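Section 2: Loading pictures and setting up the display

These steps apply to the Pekness picture frame, both the table stand and the wall mount versions. Finish Section 1 (unpacking and power) before you begin. You need the frame, its power adapter, and a memory card or a computer with the Irkaneck desktop program installed.
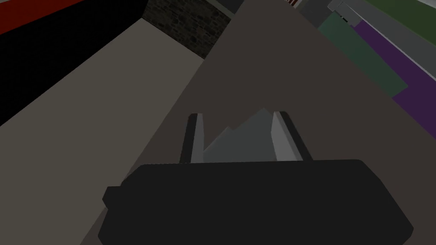
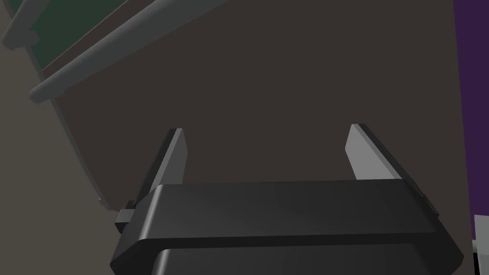 Computer-rendered pictures: a dark gripper body with two fingers rising from it.

Loading from a memory card

1. Turn the frame off with the switch on the back. Wait for the power light to go out.
2. Slide the card into the slot with the label facing the stand. Push until it clicks.
3. Turn the frame on. The start page opens, followed by the card menu.
4. Choose Copy All or Choose Pictures. With Choose Pictures, tap each one you want and then tap Done.
5. Leave the card in place until the copy bar reaches the end and the word Ready appears.

Caution: Do not pull the card out while the copy bar is moving. Pictures on the card may be damaged.

Note: The frame stores up to 1000 pictures. When storage is full, the copy stops and the message Storage Full is shown. Pictures already copied are kept.

Loading from a computer

1. Connect the frame to the computer with the supplied cable. Other cables may charge the frame without carrying data.
2. Open the Irkaneck program and wait for the frame to show up in the left column.
3. Drag a folder or single pictures onto the frame's name.
4. Click Send.
5. When the program says Finished, click Release and unplug the cable.

Folders keep their names on the frame. Folders inside other folders are flattened into one list, so rename them first if you want to keep them apart.

Brightness and dark areas

Set the brightness in the room where the frame will stay, with the lights as you normally have them in the evening.

1. From the start page, tap Settings, then Display.
2. Show a picture with large dark gray or black areas.
3. Move the Brightness slider until the picture is comfortable to look at from across the room.
4. Move the Shadow slider to the right one notch at a time. Stop when you can tell the darker parts of the picture from one another.
5. If black areas start to look washed out, go back one notch.
6. Tap Save.

Auto Brightness is on when the frame leaves the factory. It overrides the slider in a bright room. Turn it off if the picture keeps changing as clouds pass - this happens most often with frames placed near a window.

Slide timing and sleep

1. Tap Settings, then Slides.
2. Enter the time for each picture in seconds. The longest time allowed is 300.
3. Choose Fade or Cut.
4. Tap Sleep and enter the hour the screen should go dark and the hour it should come back on.

The sleep hours follow the frame's own clock. If the frame has been unplugged, check the clock before you rely on them. In places that change the clocks, this has to be done by hand.

Removing pictures

Hold a finger on any picture in the list until a check mark appears. Tap any others you want to remove, then tap the trash symbol. Removed pictures cannot be brought back from the frame. The originals on your card or computer are not affected.

If a picture does not appear

- Check the file type. See the list in Section 1.
- Turn the frame off and on again.
- Send the picture again from the Irkaneck program.
- If the screen shows code 794, the file could not be read. Open it on a computer, save a new copy, and load that copy.

If the code comes back with the new copy, write to Nour Awad at the Grusirholm service desk. Include the serial number from the back of the frame and the file itself, if you are willing to share it.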